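# Insulated mugs: questions we keep getting

Last edited 4 Jan 2026 by Lakmal Sarkar for the Drarnum kitchen pages.

**Do I need an insulated mug at all?**

Maybe not. If you finish your coffee before it cools, a plain ceramic one does the job and goes in the microwave. Slow drinkers get more out of steel.

**The box says it stays hot for hours. Does it?**

I'd want to know which hours. Makers usually test with the lid on and the mug full to the top. Most people at a desk drink with the lid off, and an open mug loses heat out of the top no matter what the walls are made of. I filled my Oritz with water at 80 degrees Celsius, left it open, and it was down to 70 before I'd answered my mail.

**What about a wide base?**

This one I'll grant. A mug that flares at the bottom is harder to knock over with a sleeve or a cable, and I'd pick that over another hour of claimed heat.
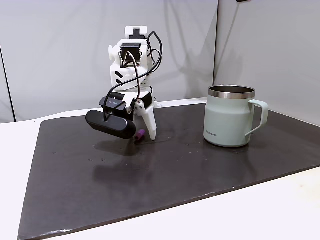 The catch is the cup holder. A flared base with a side handle rarely fits one, so measure your car before you buy. Mine stays on the table.

**Is pale green going to stain?**

The outside, a little. Matte finishes pick up gray scuffs, and a damp sponge gets most of them off. Skip scouring powder. The steel rim wipes clean, though lipstick takes a second pass.

**Dishwasher safe?**

Read the underside of your own mug, not the store listing. I have seen the same Holmgren model listed both ways. I wash by hand.

**Why does my coffee taste like metal?**

Usually it's old coffee. Soak the inside with baking soda and hot water overnight, rinse well, and try again. If the taste is still there after two rounds, send the mug back.

**Is 500 ml too big?**

For a desk, I think so. The last third goes cold and gets poured out. Big mugs are for people who refill once a day and don't mind.

**A Stukska listing has 2,882 five-star reviews. Good enough?**

No. Read the three-star ones – that's where people mention the lid that drips and the handle that's too tight for two fingers.

**Can I put it in the microwave?**

No. It's steel.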